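Plelterstead Arm

The Plelterstead Arm is a homemade robot arm built in a shared workshop in Olham, and I should say up front that I'm one of the people who built it, so take the praise with some salt. Modupe Nnaji started it one October as a desk toy with a single joint. It kept growing, and now it has its own bench and its own shelf of spare servos!

Name

Plelterstead is the street the workshop is on. For a while Modupe wanted to call it Ekwueme, and you'll still see that name in the older config files (please don't rename them, the startup script looks for it).

Construction

The fingers bolt onto a small gripper body, and a little camera rides at the wrist looking out past the tips. We're on the 4th finger design. The first ones were too stubby, the next ones flexed like rulers, and I'd rather not talk about the third set. The control board is a Brodgate, bought secondhand, and it runs everything except the emergency stop, which has its own wiring.

Cable work

Most of our evenings go into network cables. It's a fussy job for a robot — the plug has to meet the port square on, and a cable likes to twist in the grip. We have the fingers pinch the boot behind the plug, where the ridges give them something to hold.

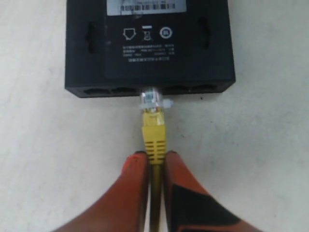
Yellow Ethernet cable in the middle port of an upside-down network switch, gripped at the boot.

The practice program runs in batches of 20 tries, and the log is up to roughly 2,000 entries now. Modupe reads them over coffee. I mostly look at the ones marked "jam," which usually come down to the approach angle.

Open problems

Stiff latches still give us grief, and so does unplugging, which needs a squeeze and a pull together. Modupe has sketched a thumb for that — it's pinned up over the bench, waiting on a smaller servo.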